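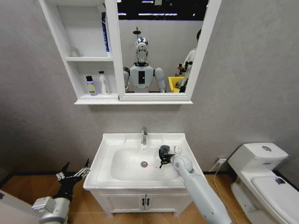
Effect of Cooling Time on the Texture of a Baked Rice Pudding
Project Report, Food Preparation and Service Program
Submitted by Hưng Ninh and Cường Ung
17 Jan 2019

1. Purpose

The purpose of this project was to determine how long a baked rice pudding should stand before it is portioned for service. The recipe in the program binder, known as the Muklow pudding, directs the cook to "cool and cut" and gives no time. Student teams in September served it at different stages, and the portions varied in firmness.

2. Materials and Method

Two batches were prepared in the teaching kitchen from the same delivery of short-grain rice. Each batch used 424 grams of uncooked rice and 2000 milliliters of whole milk, with sugar, eggs, salt, lemon peel and cinnamon as listed in the binder. The total weight of each batch before baking was 2945 grams.

The rice was simmered in the milk until tender. The eggs were beaten with the sugar and stirred in off the heat. Both batches were baked in identical pans on the middle rack of the same oven, one after the other. Batch A was cut after 30 minutes at room temperature. Batch B stood for the same period and was then refrigerated overnight, uncovered for the first hour.

Six classmates tasted a square from each batch and wrote comments on firmness, creaminess and flavor. They were not told which batch was which.

3. Results

Batch A did not hold its shape. The corner pieces lifted out well, but the center pieces spread on the plate and had to be served with a spoon. Tasters called it creamy, and four of the six preferred its flavor.

Batch B cut into clean squares. Its surface was slightly dry, and two tasters found the rice chewy. The lemon was harder to detect -- one taster did not notice it at all.

4. Discussion

Cooling time had a clear effect on firmness. The preference for the warmer pudding was expected, as cold food generally tastes less sweet. The dry surface on Batch B might be reduced by covering the pan sooner, although condensation would then need to be watched.

One error should be noted. The cinnamon for Batch B was measured from a newly opened jar, and it may have been stronger than that used in Batch A.

5. Recommendations

The binder recipe should state two serving methods: spooned into bowls after 30 minutes, or chilled overnight and cut. A further trial with a two-hour chill is proposed for next term.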